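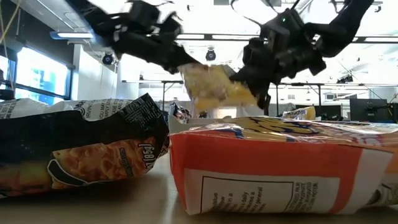 29 de dezembro de 2025

Terceira tentativa de acertar a fermentação do levain com a farinha Fallahi, e a primeira em que me dei ao trabalho de anotar a temperatura da bancada antes de começar a reclamar dela. Deu 22 de manhã e 27 depois do almoço, com a janela fechada. O jantar de ontem foi coisa de pacote, e hoje o cardápio promete pouco mais: um pacote vermelho-alaranjado dos grandes, outro em preto e branco, um amarelo. Quem passa o dia cuidando do pão dos outros come assim. Voltando ao assunto: alimentei a cultura na proporção 1:2:2 e ela dobrou de volume em quatro horas e dez, bem antes do previsto na tabela da Rocío.

A tabela da Rocío Sepúlveda foi feita em julho. Em julho tudo cresce devagar e a gente fica com fama de paciente.

Massa A: farinha Fallahi, hidratação 72%, sal 2%. Autólise de 40 minutos. Ficou lisa cedo demais, o que me deixou contente até a segunda dobra, quando começou a rasgar na borda. Massa B: mesma receita com a farinha Stullow, a do saco que ninguém queria abrir por causa do preço. Absorveu melhor a água e aguentou as dobras todas sem drama. Anoto a contragosto, porque fui eu que defendi a Fallahi na reunião.

Peso total das duas massas antes da divisão: 2,222 kg. Pesei de novo, por superstição, e deu o mesmo. A balança Dimum continua desligando sozinha no meio da pesagem se a gente demora para despejar. Aprendi a despejar rápido. A bancada aprendeu a ficar branca.

Primeira fermentação interrompida aos 105 minutos, contados a partir da mistura do sal. A Eulalia Huenchumán acha cedo. Apertou a massa com o dedo, fez aquela cara dela e disse que o pão ia sair com miolo de borracha. Registro a previsão com o nome completo da autora para fins de cobrança futura.

Forno: 240 com vapor nos primeiros 15 minutos, depois 215 até completar 38. O termostato do Skestska marca 240 quando o termômetro solto marca 226, diferença conhecida desde sempre e compensada por cada um à sua maneira — eu subo o botão, a Rocío deixa mais tempo, a Eulalia reza.

Resultado A: abriu mal, a pestana levantou só de um lado. Casca boa, cor boa, miolo fechado na base, com uma faixa densa de um dedo. Não é borracha. É parente.

Resultado B: abriu por igual, miolo irregular como se queria, cheiro mais ácido do que eu esperava para tão pouco tempo. Sumiu da grade antes de esfriar direito, então não tenho foto do corte nem peso final. Peço encarecidamente que da próxima vez esperem eu pegar a régua.

Dúvidas para a próxima rodada:
a faixa densa da A é falta de fermentação ou foi a modelagem, que fiz com pressa;
baixar a água para 68% na Fallahi antes de condená-la;
testar a cultura em 1:4:4, para ver se atravessa a tarde sem desabar.

O pote do levain ficou na porta da geladeira, com etiqueta. O que está atrás dele, sem etiqueta, não é meu e já tem uma película cinza. Quem for dono, favor se apresentar.

Falta lavar os cestos. Os de pano ficaram virados na grade, secando, e amanhã começo pela massa A com água a 18 graus.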